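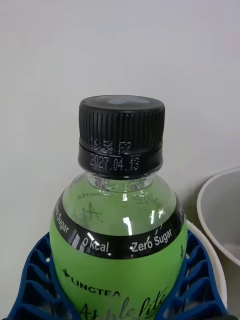 What the Dots on a Bottle Cap Mean

A bottle of drink carries more writing than most people read. Some of it is the name and the flavor. Some of it is there for the factory, the store and the person who drinks it. This page explains the small writing, starting at the top of the bottle and working down.

The date

Look at the smooth band at the bottom of the black cap. It has two lines of small white characters. The lower line reads 2027.04.13. This is a date, and it is written with the largest part first: the year, then the month, then the day. It means April 13, 2027.

In the United States most people write the month first, then the day, then the year. In many other countries the day comes first. That can cause mix-ups. The date 04/05 could be April 5 or May 4, depending on who wrote it. When the four-digit year comes first, the usual order for the rest is month, then day.

Dates on food and drinks come in more than one kind. A "best before" date tells you how long the maker expects the drink to keep its full taste and fizz. A "use by" date is stricter and appears on foods that can spoil quickly. A production date tells you when the item was made. If a date has no words beside it, look for the words somewhere else on the package. The label will often say something like "best before: see cap."

The code

The upper line on the cap reads 16:54 F2. The first part looks like a time on the 24-hour clock. To change an afternoon time on the 24-hour clock into an ordinary time, subtract 12 from the hour. 16 minus 12 is 4, so 16:54 is 4:54 in the afternoon.

The letter and number after it are probably a line code. A large factory may have several filling lines running side by side, and each one gets a short name. Only the factory can say for certain what its own codes stand for.

Codes are useful when something goes wrong. Suppose a machine at a factory puts too little drink into its bottles for a few minutes. If each bottle has a time and a line on it, the company can find that group without checking every bottle it made that day. A group of items made together is called a batch or a lot. Calling a batch back from stores is a recall.

Why the characters are made of dots

The letters and numbers are built from tiny separate dots. This style is called dot matrix. A matrix is a grid. Each character is made by filling in certain squares of the grid and leaving the others blank.

Many factories print this way with an inkjet coder. The coder shoots very small drops of ink at the package as it goes by. Nothing has to touch the surface, so the printer can mark curved things such as caps, cans and eggs. The time can also change from one minute to the next without anyone making a new stamp.

The ridges

The side of the cap has many thin vertical ridges, set close together. They increase friction. Friction is the force that resists sliding when two surfaces rub against each other. On a smooth cap, fingers would slip more easily, especially wet ones.

Under the cap, the neck of the bottle has a raised spiral called a thread. The inside of a screw cap has a matching thread. When the cap turns, the two spirals pull it down tight against the top of the neck.

The words on the label

The black band around the upper part of the bottle says "Zero Sugar" more than once. Repeating the words around the bottle lets a shopper read them from different sides – bottles on a shelf are rarely all turned the same way.

The band also says "0 kcal." The letters kcal are short for kilocalorie, a unit of energy. On American food labels the same unit is simply called a Calorie. Food rules in many places allow a very small amount to be rounded down to zero.

Zero sugar does not always mean that a drink is not sweet. Many sugar-free drinks contain sweeteners, which taste sweet and supply little or no energy. Others are plain. The list of ingredients will tell you which kind you have.

Try it: a dot-matrix date

You will need squared paper and a dark pencil.

1. Mark out a box 5 squares wide and 7 squares tall. This is the grid for one character.
2. Put one dot in each square you need to make the number 4. Leave the other squares empty.
3. Leave one empty column, then mark out the next box.
4. Continue until you have written your birthday in year-month-day order. A period needs only one dot, in the bottom row.
5. Tape the paper to a wall and walk backward until the dots seem to join into lines.

Measure the distance and write it down. Then make the same date with smaller dots and test it again.

Words to know

Batch: a group of items made together.
Dot matrix: a way of forming characters from dots on a grid.
Friction: a force that resists sliding.
Kilocalorie (kcal): a unit used to measure the energy in food.
Thread: the raised spiral on a screw, a cap or a bottle neck.

Text by Dorothy Mapplebeck. Activity tested by Salma Tazi.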